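From the Jirnirham Basketball Club newsletter, 22 March 2021

Well, what a month it has been for our recruiting, and I hope you'll forgive me if I go on a bit, as I've been bursting to write this one up! Marnex Prep's starting point guard told us last Thursday night that she's coming to play for us in the fall, and that makes four new signings in the class with one spot still open.

If you saw her against Zerden back in the winter you already know what we're getting. She pushes the ball up the floor, she talks on defense (loudly, you can hear her from the parking lot) and she leaves high school with 1441 career points, which is a school record over there. Our coaches first watched her as a freshman and kept going back, even on the nights when the roads were awful and the gym was half heated.

She picked us over Grønli, who made a very strong push late on, and I won't pretend I slept well that week. What seems to have settled it was her visit, when the older players took her for pancakes and she stayed three hours longer than planned.

So now to the last spot. We'd love a forward who can rebound, and there are two still considering us, both of whom should decide before the end of the school year. I'll write again the minute there is something to tell you.

In the meantime, the travel fund has reached $4000, thanks to all of you, and we are only $600 short of what the summer trip costs. Season tickets go on sale next month and last year's holders get first pick of their old seats, so please look out for the form.

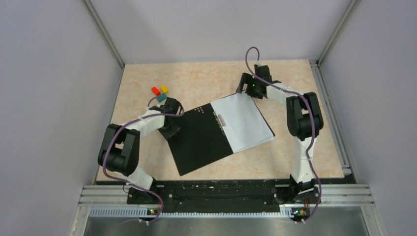 Returning holders who would like to move closer to the floor can say so on the same form, and we'll do our best to fit everyone in.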